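Sugar Apple
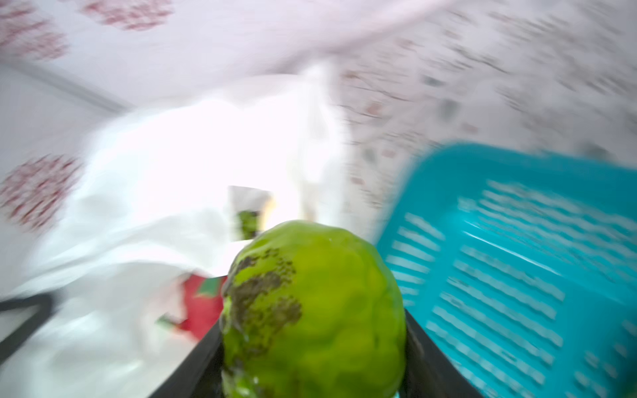
The sugar apple is the fruit of a small tropical tree, Annona squamosa, grown in home gardens and small orchards across warm parts of the Americas, Asia and Africa. It belongs to the same genus as the cherimoya and the soursop, and in some countries it is sold under the name custard apple, which is also used for related species. The skin is made up of rounded, lumpy segments, and on a yellow-green fruit of this type dark brownish-black blemishes can cover a large patch of one side. The flesh is white, sweet and grainy, with many hard, dark seeds that are not eaten.

Cultivation

The tree sheds its leaves in the dry season and does poorly in frost. Seedlings often bear within a few years. Small beetles carry the pollen between flowers, but fruit set is uneven, and many growers pollinate by hand with a soft brush. In the Rinach district, pruning is done in February, before new shoots appear.

Harvest and use

Ripe fruit splits easily and keeps for only a few days, so most of it is picked firm and sold close to the farm. It is eaten fresh with a spoon or strained for drinks and ice cream. The grower Danuta Zalewska kept 36 trees at Istumia — all raised from seed — and sold the pulp frozen.

See also: Cherimoya, Soursop, Atemoya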